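**Unit 3: Clearing and Sorting in Shared Offices**

Routine clearing of desks and meeting tables is among the first office tasks that employers seek to automate. The work is repetitive but seldom uniform: bags, bottles and paper cups differ in shape, and each must be grasped differently.

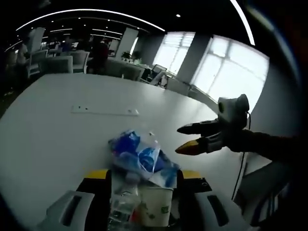
In the Callholm case, set for Wednesday, a facilities team served 900 desks before the change. Renato Lagos found that hours spent on collection fell, while hours spent on exceptions, such as spills and personal items left behind, rose. Job titles and pay grades were not revised to match.

Students should consider the following before the seminar:

- Who decides whether an object is waste or property?
- Which skills are lost when staff supervise a task they once performed?
- How should workers be consulted when their own movements serve as training material?

Required reading: Ekström, Britt-Marie, *Hands and Schedules*, chapter 3. Written responses of no more than 1,000 words are due at the start of the seminar.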